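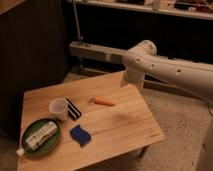

Does a weekly veg box save a household any money?

"It depends what you were buying before," says Kwaku Abugri, who has run the Clilthorpe box scheme for long enough to have heard the question many times. I had hoped for a figure. His own leaflet promises that members will "spend less and eat better", and I ask where the first half of that comes from.

"From members," he says. "We asked them."

He asked the ones who were still members, as he admits when pressed. The scheme signed up 397 households in its first year and 311 of them had stayed to the end of it, a decent result by any measure. But the people who left were never sent the form, and I would guess they had views on the price.

A large box costs £20. Abugri says the same vegetables would cost more in a supermarket, and he may be right if you compare like with like, organic for organic. Most people I know don't shop that way. They buy the cheap onions, and they don't buy celeriac at all.

"That's a fair point about the celeriac," he says. "We do get complaints in winter."

Korkor Quaye packed boxes for the scheme before moving to a farm shop in Hetthorpe, and she is blunter. "People pay for it and then they bin it. I did it myself. You come home on a Thursday, there's a cabbage on the step and last week's cabbage is still in the fridge." 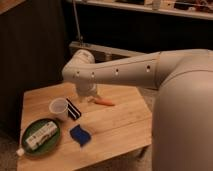
*Carrots are among the easier things to use up.*

Abugri doesn't dispute the waste, though he thinks it fades as people learn to cook what turns up. Has he measured that? "We've talked about it." The scheme sent out 2,910 boxes over the year – he has that number ready – and what became of the contents is anyone's guess.

Where I find him more convincing is on the growers. He pays them a price agreed in June, before the main crop is in, and he sticks to it. Quaye backs him up on this. "They got paid on time. I can't say that for everyone I've worked with."

I ask whether he would take the line about spending less off the leaflet. He says they have just had a new batch printed.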